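Data > Migration > Detention Records > README

# Skerkach Detention Records, release 2

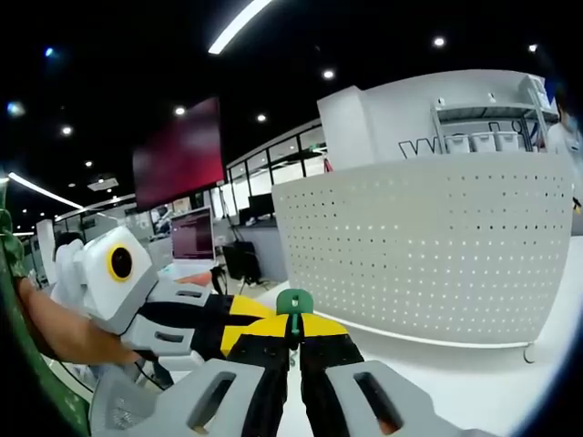

Two grippers, one held out at left.

2 min read
Print | E-mail

April 2025. Maintained by Kiran Dwivedi, Uniyal.

## Contents

One row per detention order issued at the Skerkach and Codgate intake centers. The table has 755 rows. Names and dates of birth were removed before release.

- `order_id`: string, unique
- `center`: `SK` or `CG`
- `issued`: year and month only
- `basis`: legal ground as written on the order
- `days_held`: integer, blank if still held at export
- `counsel`: `y`, `n` or `u`

## Known problems

- `counsel` is `u` in 129 rows. Do not treat these as `n`.
- Codgate changed its order form in June. Earlier orders use free text in `basis`, left as written.
- A transfer between centers closes one order and opens another, so one person may appear in more than one row.
- `days_held` counts the day of intake. Release 1 did not.

## Access

The table is open. Scanned orders are held by Zivar and may be read on written request; allow 30 days for a reply. Attempts to identify a detained person are barred by the license.

Send corrections to the maintainer with the `order_id`.

Print | E-mail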